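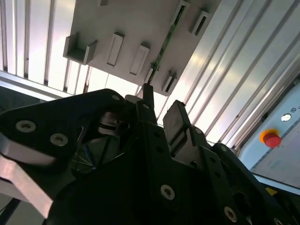

Millby, Jul 27, 2023

So the allotment has finally got the better of me. I went away for 2 weeks, came back, and the courgettes had turned into something you could moor a boat to. I picked the lot on Saturday morning and then stood in the kitchen wondering who I still hadn't given one to.

My neighbour Firdevs Gökçe came to the rescue with her mum's fritter recipe (grate them, salt them, squeeze them in a tea towel until your wrists ache, then feta, dill and an egg). We ate them straight out of the pan with yoghurt and I burnt my tongue twice! I've made them three times since and I'm still not bored – ask me again in August.

The beans are doing less well. Something has been at the leaves and I suspect slugs, though I've not caught one at it. The tomatoes are all green and sulking. Dad used to put a banana skin in with his, so I've tried that, and now the greenhouse smells of banana.

Next job is the shed roof, which I have been putting off since I was 56. I'm 60 in the spring. The felt is in the boot of the car.

Comments

Yolanda Greenberg: Grate some into a chocolate cake, the kids never notice.

Pat: Beer traps for the slugs. Cheap lager is fine.

Firdevs: Mum says you need more dill!

Contact me | © The Millby Plot | Back to top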